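Search this site
Search

Field Botany > Terrestrial Orchids > Interviews

Counting a sun orchid in seasonal swamp

July
By the Uvia field desk

The population at Hendetti Swamp has been surveyed every spring since the block was fenced. It grows on a low sandy rim between paperbark and open sedge, in soil that holds standing water through most of winter. The surveyor responsible for the plots spoke to us by phone between the leaf survey and the start of flowering. At her request she is not named, and the access track is left off our map.

She began with the leaf survey, which she considers the more reliable of the two counts. "A flower count gives you the plants that had a good year and opened on the day you were there," she said. "Sun orchids close in cool or overcast weather. If you walk the plots at nine in the morning under cloud, you can miss most of them." The leaf count is made before the spikes lengthen, when each plant shows a single narrow leaf, channeled on the upper side and often reddish at the base.

This season the plots held 939 leaves. Of the plants tagged in the previous survey, 244 produced a spike. She does not treat the ratio between the two figures as a flowering rate, as they come from different years and the tagged plants are a subset chosen for size. "People divide one by the other and put it in a report," she said. "I would ask them to stop." 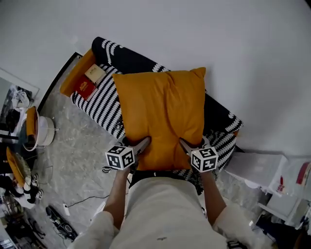
Water depth is the variable she follows most closely. The rim stands a little above the swamp floor, and the plants are confined to a narrow band along it. Lower down, the tubers appear to rot in wet winters. Higher up, the sand dries before the capsules fill. Depth is read from a fixed staff at each end of the block, and the readings are entered in a logbook with the rainfall. Annual rainfall at the site is around 600 millimeters, most of it falling between late fall and early spring.

"The band moves," she said. "After two dry years you find seedlings further down the slope. Then a wet winter comes and they are gone. The old plants on the crest stay where they are."

Asked about fire, she was cautious. Part of the block burned in summer several years ago, and flowering on the burned side was heavy the following spring. Leaf numbers did not rise with it. In her reading, the fire brought existing plants into flower and added few new ones. A second burn planned for the Onyeka side has been put back until there is a longer run of leaf counts to compare it with.

Pollination has been checked only by capsule set. Many sun orchids pollinate themselves when the weather stays cool, and she suspects that is common at Hendetti. In one trial, 7 spikes were bagged in fine mesh before the buds opened. All of them set at least one capsule. "It tells you they can do it," she said. "It doesn't tell you how often they do it in the open. The sample is too small for anything else."

Identification is a separate difficulty. A second species with a similar leaf grows on the Flukex boundary, and the two cannot be told apart until the column is visible. She records plants from that corner as undetermined and leaves them out of the totals. Where a flower is open, she notes the shape of the column hood and the color of the hair tufts, then checks a second flower on the same spike. Pressed material is of limited use for this, as the hood flattens and the color fades.

She expects the first flowers in September, on the north-facing part of the rim, and will walk the plots from late morning on warm days only. The depth staffs will be read on the same visits. Weeding of the inlet, where an introduced grass has begun to form a mat, will wait until the capsules have shed.

Filed under: Thelymitra, swamp margins, population survey, interviews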